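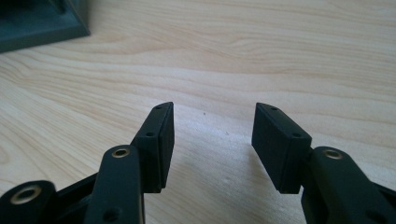
Table Care and Use: Frequently Asked Questions

Who may reserve a table?
Tables at the Rudby workroom may be reserved by any registered member. Requests are handled by Tahira Kazmi and should be received by noon on Wednesday for the following week.

How should the wood surface be cleaned?
Wipe along the grain with a damp cloth, then dry at once. Bleach and scouring powder are not permitted. Marks that remain should be reported -- members should not sand or oil a table themselves.
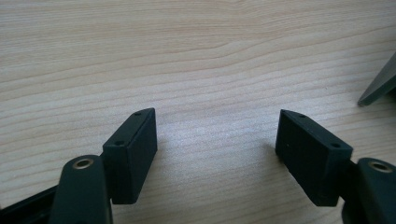

Light wood shows rings and ink quickly. Coasters are kept in the supply cabinet, and hot items must stay on a mat for at least 20 minutes before they are set down.

May items be left on a table overnight?
No. Tables are cleared at closing. Small belongings may be placed in a basket and stored on the shelves for up to 36 hours.

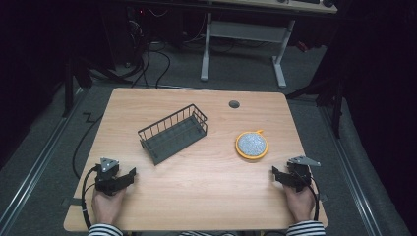
Wire basket and round yellow item on a table with a cable opening.

What is the cable opening for?
Power cords should pass through it. Please do not use it for trash.

Whom should I contact about damage?
Write to Hannelore Mayrhofer, Facilities, and include the table number.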